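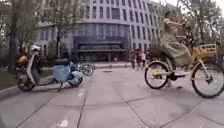 Wadidell Fixed-Route Navigation Module
Product page – last revised 21 November 2020
Manufacturer: Zasten
Availability: research and pilot customers

Overview
Wadidell is a camera-based navigation module for small outdoor ground robots. It teaches a route once, by manual drive, and then repeats it from the stored images. No lidar, no satellite positioning and no site map are required. The module is supplied as a sealed compute box with one forward camera, a wheel odometry input and a velocity output to the drive controller.

It is meant for paved sites such as campuses, plazas and business parks, where the ground is flat but other people and vehicles share it.

Method
During the teach drive the module stores a keyframe at fixed travel intervals, together with odometry. During repeat it compares the live view with the nearest keyframes, estimates the lateral and heading error, and steers to reduce both. Distance along the route comes from odometry and is corrected whenever a keyframe match passes the acceptance threshold.

Matching is weighted by image region. Building edges, rooflines and window rows get a high weight. Tree crowns and sky get a low weight. Anything that moves against the expected flow between two live frames is masked out before matching, which takes care of most pedestrians and cyclists. Parked vehicles are a harder case: they hold still during a run and are often gone by the next one. The matcher treats any low-lying feature missing from two consecutive repeats as temporary and drops it from the route file.

Paving seams are used for heading only. Slabs repeat, so a lateral estimate taken from seams alone can slip by one slab width and still look correct. Earlier firmware had this fault.

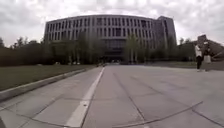

Painted lines and curbs are handled separately from the general matcher. Where a continuous edge runs roughly parallel to the route, the module fits it as a straight segment and uses it to hold lateral position between keyframes. The fit is released when the edge is lost for longer than the hold time (user setting, default 3 s).

Repeat test
The current firmware was evaluated in July on a single route. One teach drive was made and the route file was then frozen, with the temporary-feature update switched off.

Repeats attempted: 161
Keyframes in route file: 1000
Mean lateral error: 78 mm

Error was measured against surveyed ground marks and not against the module's own estimate. The largest deviations occurred on open paving, where the nearest building was distant and no edge was available for the fit. Turning on the update step is recommended for normal service – it was disabled in the test to keep the repeats comparable.

The Bhatia matcher, an optional learned replacement for the standard one, was not part of this test. It needs the larger compute box.

Known limits
Night operation is not supported without added lighting.
Low sun in the direction of travel reduces the match rate. Overcast light gives the most stable results.
A route taught in full leaf may need to be taught again in winter.
The module does not replace a safety-rated stop. A separate bumper or scanner is required wherever the public has access.
If part of the robot body shows in the camera view, draw a body mask during setup. An unmasked body part counts as a feature that never moves and biases the heading estimate.

Interfaces
Odometry in: quadrature or serial
Velocity out: serial
Route files: export and import over Ethernet
Logs: match score, edge fit state, masked area per image

Supplied with
Compute box, forward camera, camera bracket, cable set, Clamance route editor (single seat license)

Clamance opens route files from all firmware versions. Files saved by the current version cannot be loaded on older modules.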